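28 Oct 2024 – cups and the white table

Okay, cups. I know I said I'd write up the drawer labels first, but I've been thinking about clear plastic cups all morning and I want it down before I forget.

Dennis was right that the tapered ones are a pain. They nest so tightly that you peel off two when you want one, and if you squeeze to separate them the rim goes out of round. The Brutau ones are a bit stiffer than what Lutz used to get us, so I've ordered a sleeve of 52 to try before anybody commits to a carton of 600 (please don't order the carton!). Twisting as you pull works better than pulling straight, at least in my hands. 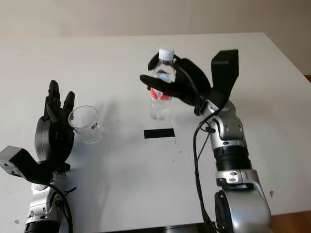
The other thing is the tabletop. It's matte white and it shows everything – smudges, little dark specks, the lot. I'd still keep it, I like seeing the dirt, but we need a routine. Kyung-tae wants a damp cloth at the start of the day and another after lunch, and I'm happy with that as long as we use the soft cloths from the Nurkport box and leave the green scrubby ones by the sink. Those left a shiny patch on the old table in January and I had to look at it for weeks.

Clear plastic on white is hard on the eyes too, especially the rim. The red and white label helps a lot, so leave the labels on, please. Dirk, I mean you – I found three peeled ones stuck to the stapler.

Still to do: ask Benedikt where the spare sleeves went, find a lid for the cloth box, drawer labels (tomorrow, I promise).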